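Home | Family | School Run | Tips | Shop

Getting the kids' school stuff sorted the night before

Posted in November by the Karkby Family desk
542 shares | 12 comments 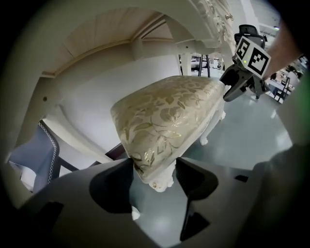

Mornings in our house used to be a shambles. Few things that help, in no order.

Bags by the door before tea. Not after. After never happens.

Name labels in everything, gloves too. Iron-ons come off in the tumble dryer so go for the stick-on ones, or a laundry pen on the care tag. We got 100 from Kinivlow and still have most of them.

Jumper with dried paint on? Cold water, bit of washing up liquid, old toothbrush. Don't put it thorugh a hot wash first or you'll set it.

Photo day: hang the shirt in the bathroom while someone has a shower, gets the worst creases out. Write the instructions on a note for the teacher as well as telling the child. Mine heard "keep your jumper on" and kept her coat on.

Water bottles that smell. Spoonful of bicarb, warm water, leave overnight, rinse well. Do the lid seperately.

Letters from school - bulldog clip on the fridge, bin them when the date's gone.

More next week, lunchboxes probably.

Like (200) | Comment | Share | Back to top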